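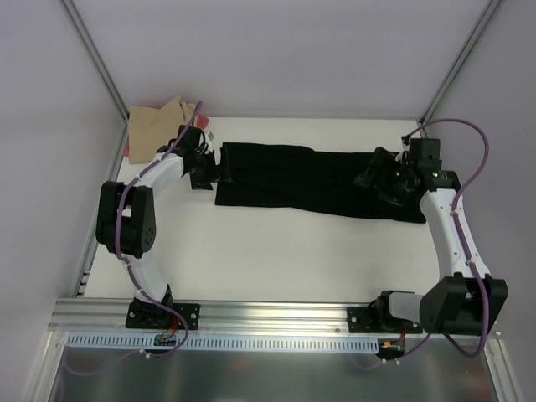 Fig. 1. Black cloth stretched flat on a white surface.

We use cookies to remember your settings. Accept | Manage

Tudier Garment Steamer — Section 5: First Use on Dark Fabrics
2024-10-11 | Wing-sze Kwok

Read the care label before starting. Do not steam waxed cotton, suede or any item marked "do not iron."

1. Place the base unit on a level floor with the hose uncoiled.
2. Fill the tank to the MAX line with cold tap water. If local water is hard, use distilled water.
3. Seat the tank until it clicks. Plug the unit into a grounded outlet.
4. Turn the dial to 2 and wait for the green light.
5. Point the head into a sink and hold the trigger until the spray turns from drops to steady steam.

CAUTION: Steam leaves the head at high pressure. Keep hands clear of the vents.

6. Lay the garment on a heat-safe surface and smooth out folds by hand.
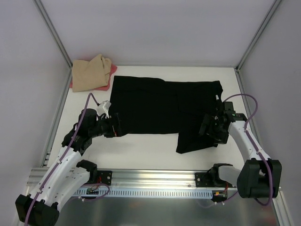

Fig. 2. Black garment laid out, with beige and pink-red cloths set apart.

7. Test an inside seam first. If the fabric turns shiny, lower the dial to 1.
8. Work from the waistband or collar toward the hem — keep the head moving.
9. Let the garment cool before folding or hanging.

NOTE: White marks on dark fabric are usually mineral scale. Empty the tank and run the descaling cycle (Section 6).

Replacement hose: part 298.

Contact | © Tudier | Back to top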